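Grounds > Line Marking > Walk-Behind Markers > Psarras Field Marker

4 min read

Psarras Field Marker

A soccer field without lines is a park with two goals in it. The Psarras Field Marker is a walk-behind, wheel-transfer machine that puts paint on grass where you walk. If you walk straight, you get a straight line. If you walk the way most people walk at six in the morning before a youth double-header, you get something the referee will mention.

We have sold the Psarras out of our Castville shop for longer than some of the players running over its work have been alive. It has no battery, no motor, no app and no spray nozzle to block up on you at the halfway line. You push it. The front wheel turns a pickup disc, the disc lifts paint out of the tray, and a foam-faced wheel lays it on the turf. When you stop, it stops. We've had customers phone to ask how to switch it off.

Price: $483, with the tray, one transfer wheel and the string line kit. Delivery is extra outside Castville and comes on a pallet, so please have somebody at the other end who likes lifting.

Who it suits

Clubs with one or two fields, schools, town leagues, and anyone who has been doing the job with a coffee can with a hole in it. The tray holds enough diluted paint for up to 1,000 yards of line in decent conditions. Long grass drinks paint. So does a goalmouth in January, and in our experience a goalmouth in January shouldn't be painted at all, only apologized to.

If you look after a big complex with a dozen fields and a striping schedule, buy the Makham ride-on. It costs a great deal more, and we'd be delighted to sell you one, but the people who need it already know they need it. Nobody has ever bought a ride-on to do one under-tens field and been happy in front of their spouse.
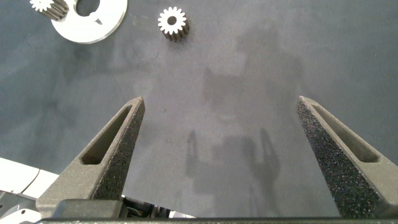
Line width is four inches as supplied. You can go up to five inches with the wide wheel, which we stock separately and which fits the same axle with the same cotter pin. Please don't lose the cotter pin. A bent nail does work, and we have seen what it does to the axle by the end of the season.

Setting up

Out of the box you fit the handle, clip in the tray and hang the drip guard on its two hooks. Allow twenty minutes if you read the sheet and an hour if you don't. The handle has three height settings. Shorter people should use the lowest one even if the tall person who marked the field last year insists the middle one is fine for everybody.

Mix paint with clean water at the ratio on the drum. The temptation is to stretch it. Thin paint looks good for one match and then quietly leaves. Stir it properly, pour it through the strainer, and fill the tray to the molded line and no higher, or the first turn you make will leave a white puddle on the corner arc that everyone will assume was deliberate.

Run your string first. The string kit is a reel, two steel pins and a good deal of orange cord, and it's the part of the package that people leave in the shed on the theory that they have a good eye. Walk with the string just off the edge of the wheel, look ahead of you at the far pin, and keep your pace even. For the center circle, one pin and a length of cord will do the job. For the penalty arc, the same, plus some patience.

Old lines are easy to follow and that is the trouble with them. We went to look at a field in Grustorside where each season's marker had followed the season before, faithfully, until the touchline had developed a bulge big enough to take a throw-in from either side of. Measure again once a year.

Parts and upkeep

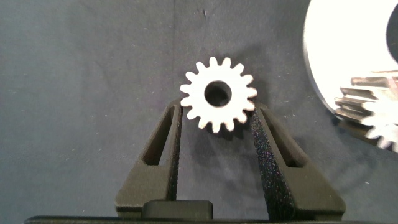

White spur gear.

Wash the machine the day you use it. We put this on the page in plain type, and we also put it on the lid of the tray, on the instruction sheet and on the invoice, and every spring somebody brings in a marker filled with something that has to be removed with a chisel. Tip the leftover paint back into the drum, hose the disc and the wheel, spin them, hose them again. Leave the tray off overnight.

Bearings are sealed and want nothing from you. The foam face on the transfer wheel does wear, faster on dry ground and much faster if you wheel the thing across the parking lot with the tray down. Lift the tray. There is a catch for it on the left side. A spare foam face is $19, goes on with a stretch and a bit of bad language, and is worth having on a shelf before you need one.

The frame is powder-coated steel. It will scratch and the scratches will rust in a modest way that makes no difference to anything.

Specifications

Type: walk-behind wheel transfer
Line width: 4 in. standard, 5 in. with wide wheel
Coverage per tray: up to 1,000 yards
Frame: powder-coated steel
Handle: folding, three heights
Wheels: solid rubber, so no flats
Surface: natural grass only
Warranty: 20 months on the frame, none on the foam

The warranty covers faults in the frame. It doesn't cover being left behind a goal all winter or being lent to the baseball people.

Common questions

Will it mark artificial turf? No. Please don't try it and then call us about getting it off.

Can I use house paint? The machine won't mind. Your grass will, and the label on the house paint will probably have an opinion too.

Does it do colors? Any water-based line paint, any color. Clean it thoroughly between them unless your league plays on pink.

Can I try one first? Yes. We keep a demonstration model in Castville, and there is a strip of grass behind the shop that has been marked so many times it looks like an airport. Call ahead so we can mix some paint.

Is it in stock? Normally yes. The wide wheel is slower and comes in with the Makham order, so ask before you plan a weekend on it.

Prices checked 6 Mar 2020. Sales tax is added at checkout.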